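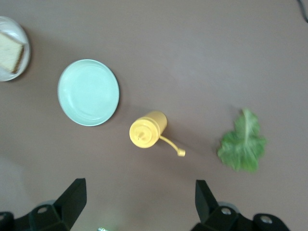 Plates and a slice of bread on a tabletop.

Wood Finishing, handout 6: oiling ash and maple

Okay, last time I rambled on about sanding, so let's get to the oil! Ash drinks it up like crazy (those big open pores), while maple barely takes any. I put on 2 thin coats, wiping each one down well, and I leave them overnight in between. Drahomíra Šindelář likes a third on ash and her boards look great, so try it if you're patient. Lay your rags out flat outdoors to dry, please. For next class, bring one sanded offcut of each wood.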